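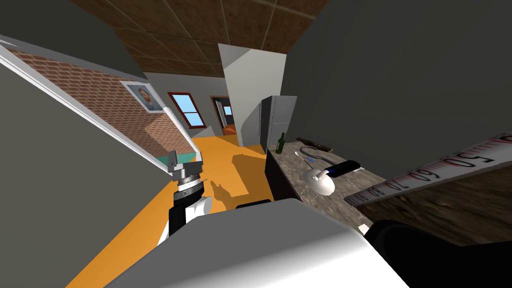
Practice in a rendered kitchen

Chiharu Nagano has spent most of the year collecting examples for Viment, a learning system that runs two simulated arms. "We had 2,163 runs in April," she says. "I kept 1,486." The counter, the bottle and the refrigerator are all rendered.

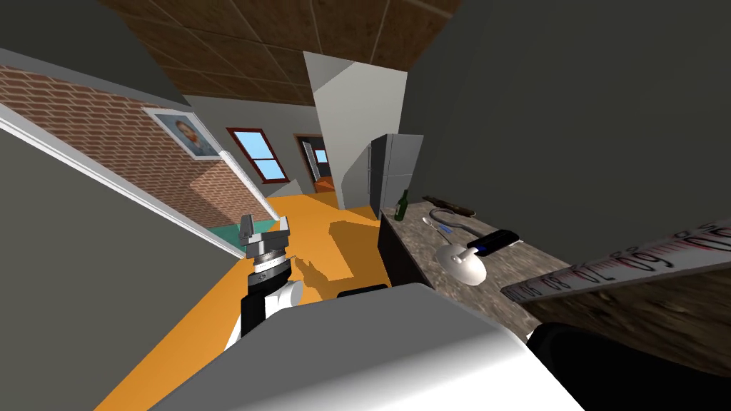 Interviews

Nagano throws out any run where the operator hesitates. "The system copies the pause too," she says. Her next batch is 450 runs, and she wants new operators for it.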